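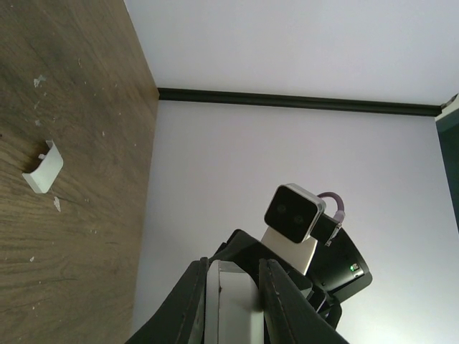 Photo: Chang-ho Ko

Jovita Palacios has strong feelings about crumbs. I mean the little white ones that come off plastic when you trim it, the ones that get into your sleeves and follow you home. We met at Sudgate at 11, which she says is the best time to talk because the coffee's had a chance to work, and within a minute she was talking about her work top.

"Everybody who comes in wants to talk about what we make," she said. "I want to talk about the table! You spend all day looking at it. It may as well be nice to look at."

And it is nice, in a beat-up way. The grain is brown with darker streaks running through it, and there are scuffs and pale patches all over. Damián Tovar, who shares the place with her, wanted a plain gray top when they moved in last June. Jovita held out for wood grain.

"On gray you can't see anything small and white," she told me. "You put a piece down, you look away, it's gone. On brown it jumps right out at you. Damián says I just like brown. Well, I do like brown."

I asked her about the bent white bits of plastic, the kind that's smaller than you'd think and never sits quite flat. She laughed and said she used to keep 300 of them in one tub, good and bad together, until an order for Wusby went out six short.

"Six! Out of 228. I had to drive them over myself, and it rained the whole way. So now the bad ones get thrown out the same day. I used to think I'd find a use for them - I never found a use for them."
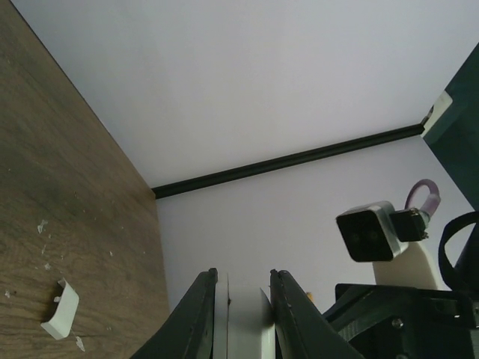

Sweep it or leave it?

This is where she and Damián really disagree. He likes to brush down after every piece. Jovita would let the specks sit until the end of a job and then do the whole top in one go.

"If you brush all the time you send it into the corners," she said, "and then you're in there with a toothpick. I've done that. I did it for most of an evening once, with the radio on."
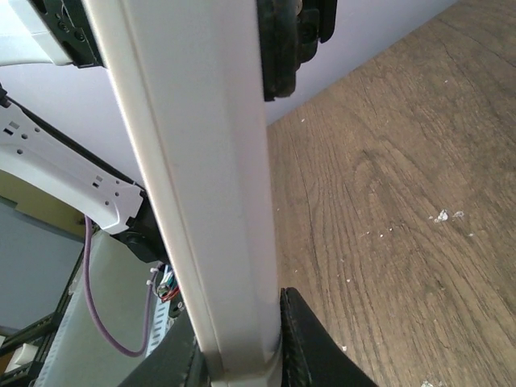
She tried a vacuum too, a little Wisine one her cousin passed along, and it ate two good parts on its first morning. So it's a soft brush and a damp cloth these days, brush first. She goes with the grain out of habit and couldn't tell me whether that helps. The pale walls get the same cloth whenever she remembers, and the black trim gets it more often because dust shows up there like crazy.

I wondered if the scuffs bother her.

"No, I'd miss them. Damián keeps bringing up a new top. There's a place in Coste that would cut one for us, and he's got the quote taped to the fridge. I moved a magnet over the price."
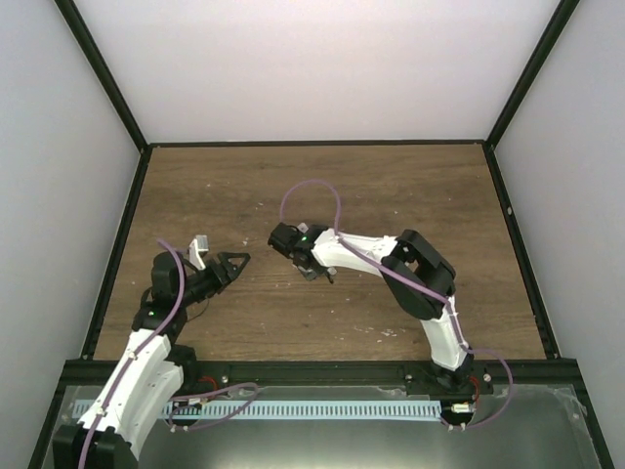

What she'd tell a beginner

Get a brown table, obviously. Past that, she thinks people starting out buy too many tubs and too few lamps, and she'd swap half her tubs for one more good light tomorrow. She also says to stop for lunch away from the bench, and she was pretty firm about it.

"You do not want those specks in a sandwich," she said. "Ask Damián."

I did ask him on my way out. He said it was a bagel.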